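Tremier Summer Social returns in June with more music, more supper and a longer guest list

The Tremier Summer Social is coming back this June, and the team at Tremier magazine could not be more pleased to be sending out invitations again. Now in its fourth year, the party brings together readers, cooks, musicians and the owners of the small places our writers love, for one long and very friendly evening out.

Last year's Social welcomed 656 guests, and quite a few of them wrote to us afterwards asking when they could book again (one letter arrived before we had finished washing the glasses!). This year there will be 743 tickets, and 19 local kitchens and bars will be serving, from old favourites such as Jayasinghe, whose hoppers had a queue all night, to newcomers Pleritel, who will be pouring their own cordials and a rather good gin punch.

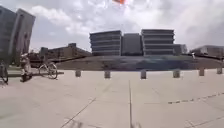

Music begins at 6pm and carries on until the last dancers have had enough. The Bamier Band will play two sets, with a quieter spell in between so that people can sit down with a plate of something and hear each other talk. Guests are kindly asked to come on foot or by bus if they can, and anyone arranging to meet friends beforehand might like to pick a landmark as plain as a row of squat concrete bollards on a wide paved plaza, and agree a time as well – it saves a great deal of telephoning.

"I have been looking forward to this since the morning after the last one," said Dilruba Begum, editor of Tremier. "We spend all year writing about the places our readers might enjoy, and it is a real treat to have so many of them under one roof, cooking and chatting and showing off a little. Do come hungry, and do come in shoes you can dance in."

Ruth Tindall, who is looking after the evening's programme, added: "People told us they wanted more time with the cooks, so we have opened the supper tables earlier and kept them going later. There will be a prize draw as well, and I am told the cake is enormous."

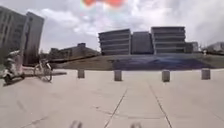 Tickets and booking

Tickets go on sale on Wednesday at 10am through the Tremier website. Each one includes entry, a welcome drink and tasting plates from all the kitchens taking part. Subscribers will find a booking code inside the next issue and may bring one guest at the subscriber price.

The Social is for over-18s. Please mention any allergies when you book – the kitchens like to have plenty of notice, and they will happily make up a separate plate.

Press enquiries and requests for press passes should be sent to Ruth Tindall at the Tremier events desk.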